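Section 3: Setting up two-step sign-in with Belay

Welcome to the best bit of the whole guide! Once Belay is running, a stolen password on its own won't get anyone into your Fleteck mailbox, and the set-up is quick enough to finish over a cup of tea. Have your phone beside you, fully charged, with the Belay app already installed (see Section 2).

Before you start
Check that the clock on your phone is set to update itself. Belay codes only last a short time, and a clock that has drifted will make perfectly good codes fail.

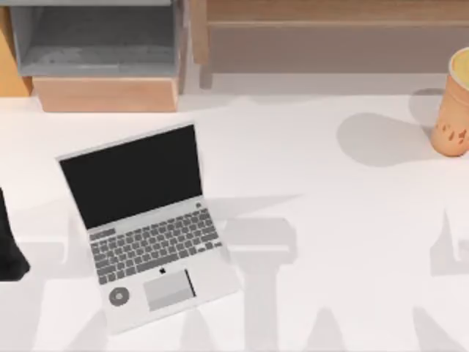
Adding your phone
1. Sign in to your Fleteck account page with your usual password.
2. Open Security, then choose Two-step sign-in.
3. Click Add a phone. A square code appears on the screen.
4. Open Belay, tap the plus sign and point your phone at the square code.
5. Type the code from the app into the box on the account page and click Confirm.

Note: you get 3 tries at step 5. After that the page locks for 7 minutes, and then you can carry on from where you were.
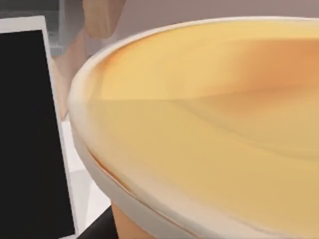

Saving your recovery codes
6. Click Show recovery codes. These get you back in if your phone is lost or broken, so please don't skip this step – it's a lovely feeling to have them when you need them!
7. Print the list or copy it out by hand. Each code works once.
8. Tick I have saved my codes and click Finish.

Caution: never keep recovery codes in the mailbox they protect. Anyone who got in could use them to lock you out.
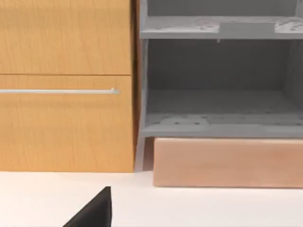 A locked drawer or a fireproof box is ideal. At our Workcombe office Abrehet Dinsa keeps hers in a sealed envelope and signs across the flap, and several of our customers now do the same.

Trusting a computer
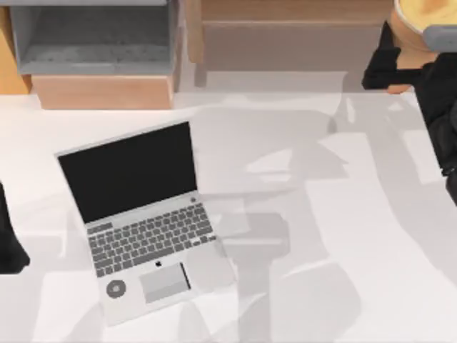
You can tell Belay to remember a computer you use every day, and it will stop asking for a code there until you sign out. Tick Trust this computer the next time you sign in. Please only do this on a machine that locks itself when you walk away. A silver laptop left open on a table with a black screen may look safely switched off, but it could just be asleep, so tap a key and make sure it asks for your password. If it doesn't, change that in the computer's own settings first.

Note for office managers: a business account can hold up to 200 trusted computers. To remove one, open Security, choose Trusted computers and click Forget beside its name. For larger sites, ask for Carolina Mota at our Flelberg office, who can switch on group set-up for you.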